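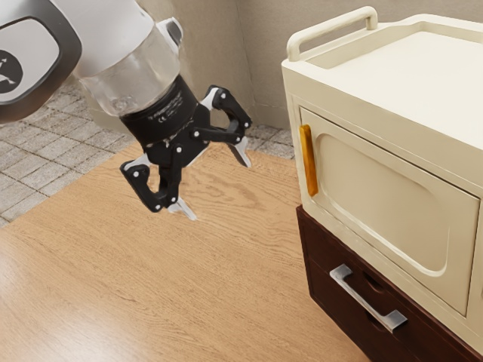
Robot arm and gripper over a light wooden surface. Rendered image.

A Review of My Currency Conversion Practice
Posted by Lilian Masanja, 26 June 2026

Readers of these pages will recall that I receive part of my income in euros and meet nearly all of my expenses in dollars. For several years I converted each payment on the day it arrived. I have now completed a review of that practice, and the results are set out below for those in a similar position.

The review covers 11 payments, all from the same client, Hondley, for translation and indexing work. The sums are modest by the standards of the currency market. They are large enough, however, that a poor rate in one month is felt in the household budget of the next.

I should state at the outset that I do not trade currencies. I hold no leveraged positions and have no wish to open any. My interest in the exchange rate is that of a person who must cross it regularly and would prefer to do so at a fair price.

The first finding concerns the spread. My bank quotes a rate without a separate fee, and for a long time I took this to mean that the service cost very little. When I compared each quoted rate with the mid-market rate at the same hour, the difference over the full set of payments came to 760 dollars. I had never seen that figure on a statement. It does not appear on one.

The second finding concerns timing. I had believed that my habit of converting at once was costing me money, and that a more patient person would have done better. The record does not support this. I recalculated every payment as if I had waited five business days, and the gains and losses very nearly canceled each other. Waiting would have given me a better rate in some months and a good deal of worry in the others.
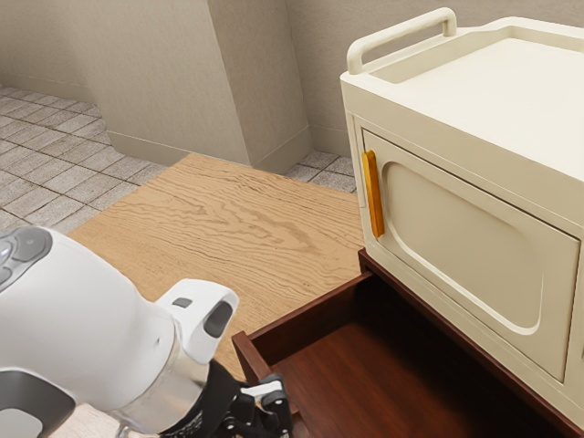
Comparing the alternatives

I obtained terms from two currency services, Vakden and Gilto, and asked each the same questions in writing. Vakden replied with a full schedule of charges. Its margin is fixed, it is stated on every confirmation, and it falls slightly on larger transfers. Gilto offers a narrower margin during the hours when both European and American markets are open, and a noticeably wider one at other times. A customer who converts late in the evening, as I often did, would lose most of the advantage.

Both services also offer forward contracts, under which a rate is agreed today for a conversion at a later date. Hondley settles its invoices in roughly 60 days, so the exposure is real. I gave the matter serious thought and consulted Wycliffe Langat, who managed payments for an importer before his retirement and who has corrected me on these pages before. His view was that a forward is suitable where the amount and the date are both known. My amounts are known. My dates are known only in a general way, and a contract that falls due before the client has paid would leave me obliged to deliver euros that I do not have.

I have therefore decided against forwards for the present. Noeline Quinlan has written to me in favor of a smaller contract covering perhaps half of each invoice. I consider this a reasonable position and may return to it if the work becomes more regular. 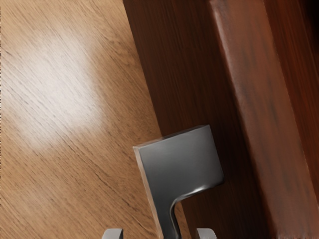
Wood grain beside a dark reddish-brown panel. Rendered image.

The revised policy

With effect from the next payment, I will proceed as follows. Euros will be received into a separate euro account and will remain there until the morning hours in New York, when the margins are at their narrowest. One half will be converted on the first business day after receipt and the remainder two weeks later. The dates will be fixed in advance and will not be altered in response to news, forecasts or my own opinion of the central banks.

That last condition is the one I expect to find difficult. During June I read a great deal of commentary on interest rates, much of it persuasive, and I noticed that each article left me wanting to act.

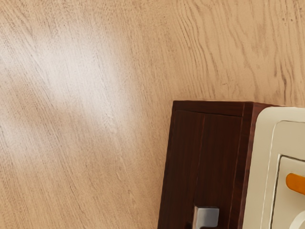
I have accordingly canceled my subscription to the Odera market bulletin. It was well written and I have no complaint against it – the fault lay in the use I made of it. A weekly summary is sufficient for a person who converts twice in a payment cycle.

Records will be kept in a single sheet with columns for the date, the amount received, the mid-market rate, the rate obtained and the difference in dollars. Rokeya Bhuiyan has asked for a blank copy, and I will send one to any reader who requests it through the contact page. Tax treatment varies with individual circumstances and is outside the scope of this post.

One matter remains open. Vakden requires a minimum transfer, and my smallest invoices fall below it. I have written to ask whether two payments may be combined under one confirmation and will add the reply to this page when I receive it.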